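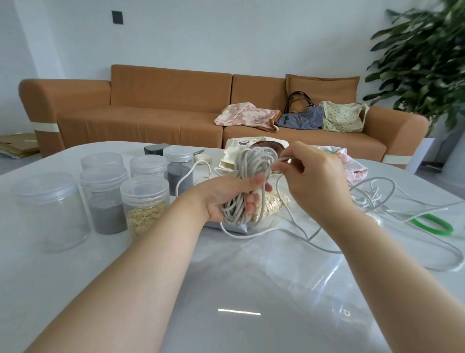 Tarisbridge Workroom: Sorting and Repacking

Posted Oct 15, 2023 by Gizella Pintér

The shared supply drawers at Tarisbridge were emptied, sorted and refilled this month. The drawers had not been gone through since the move from Kostiuk, and most of the contents were unlabeled. The work was done at the white table by the window, one drawer at a time. Notes are grouped by material. Captions are by the people who did the sorting.

Cord

Light gray, bundled by hand. Loose lengths are drawn out of the bundle one strand at a time and the knots are opened before recoiling. Pulling on a knotted section tightens it, so slack is fed back toward the bundle first.

Finished coils are tied at two points with a short offcut of the same cord. Coils tied at one point only had opened up again by the next morning. (Emese Vörös)

The longest piece measured 23 meters. It is tagged and goes in the bottom drawer. Pieces under 200 millimeters go in the scrap tin.

Jars

Clear plastic, screw lids, six on the table. Contents at this stage: rolled oats in one, powder in others, the rest empty or close to it. The tall jar at the back holds dark gray powder to half its height or so.

Lids and jars are kept in matched pairs. The threads on the Stosarden jars and the Ultoretti jars look the same and are not. A mismatched lid will turn but will not seat.

Labels go on the side of the jar, not the lid. Lids get swapped. Each label carries the contents, the fill date and the initials of the person who filled it. (Somkiat Yimyam)

Dry goods

Rolled oats, clear bag. Used in the children's sensory trays and as filler for the small weighted bags. The bag is emptied into a jar once opened. Folded white paper or card under the bag doubles as a chute for whatever spills.

Powders are decanted last, after the cord and fabric have been put away. Fill to the shoulder of the jar and wipe the thread before closing.

Bags and pouches

Cream canvas pouch with a colorful cartoon print. A brown round leather item sits at the opening. The pouch is assigned to small parts from drawer 8.

Pink fabric bag, floral pattern. To be pressed, folded in thirds and stored flat. No fixed use yet. Suggestions to Chrysanthi Christodoulou.

Sheet and small items

Large transparent plastic sheet, kept flat. Folding leaves a crease that does not come out, so it is stored on top of the drawer unit under the cutting mat.

Bright green plastic ring, found with the cord. It belongs with the set of hanging rings in drawer 3.

Slim metal utensil. Goes back to the kitchen drawer after washing.

Storage after sorting

Cord in the bottom drawer, jars on the open shelf at eye level, fabric in the wide drawer. The shelf takes one row of jars only. A second row hides the labels.

The inventory sheet is taped inside the cupboard door. Anyone taking the last of something writes it on the sheet. Corrections to the list go to Anikó Lakatos.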